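3.2 Dimensionnement du budget matériel

Le poste de manutention retenu pour l'étude comprend une main articulée Molel, des étagères métalliques bleues et des caisses plastiques vertes ajourées. Le devis Holtholm chiffre la main à 3 536 euros hors taxes, poignet exclu.

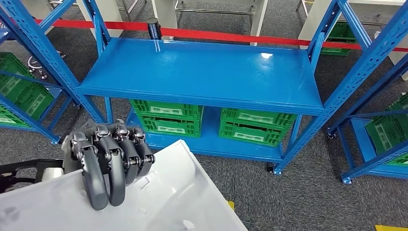 Figure 4. Main robotique en prise sur un panneau blanc, devant les étagères et les caisses.

Les consommables (revêtements de doigts, axes) représentent près de 700 euros par an. La maintenance, estimée à 441 euros, suit le barème Stultent ; l'amortissement est linéaire sur quatre ans.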